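Fudgate Handheld Gripper Kit: Questions We Get

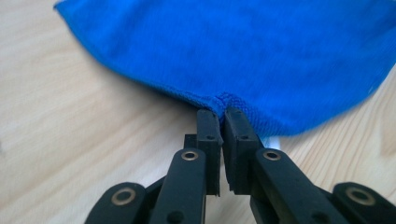

The Fudgate is a two-fingered gripper you hold yourself, with a camera on top. You do a chore with it, the camera records the chore, and you come away with footage a robot can learn from. Zanumine makes it. We also answer the email, which is how this page came to exist.

What's in the box?
One gripper, one camera mount, a charging cable, two spare finger pads and a hex key. Please don't lose the hex key. It is not a size you own.

Do I need a robot?
Not to record. You'll want one eventually, or a friend with one. The fingers match the ones on our Breltau arm, so what you record by hand carries over without much fuss. Other arms can work if you print your own adapter, and we'll send the files if you ask.

Can it handle cloth?
Yes, and cloth is what most people buy it for. Towels are a good first week. Pinch near the hem, where there's something to hold, and close the fingers slowly. Thick terry is forgiving. Silk scarves are for people who enjoy being humbled.

How many recordings do I need?
For one simple fold on one kind of towel, plan on 302 good ones. For a fold that survives a different towel on a different table, plan on 1000. We know. We did them too, and we now have opinions about washcloths.

How heavy is it?
Lighter than a cordless drill, heavier than you'd like by late afternoon. Switch hands. The links are the same on both sides, so it doesn't care which one you use.

Do the fingers wear out?
The pads do. Ours get changed every 2140 grips on rough fabric, and you'll notice before then because things start slipping out. If the pad edge looks chewed, it's time. Replacing one takes a few minutes and the hex key, which you still have.

Does the camera need special lighting?
A normal room is fine. Bright sun coming across the table on a Saturday morning looks lovely and ruins things -- pull the blind.

Where does my footage go?
Onto the card, and then wherever you put it. Uploading to Gittins, our sorting service, is optional and the first month is free. It throws out blurry takes and trims the part where you reach over to press stop.

What if I hate it?
Send it back within 24 days with everything that came in the box. Everything includes you-know-what.

Do you ship in September?
We ship every month. Someone keeps asking this one and we've stopped wondering why.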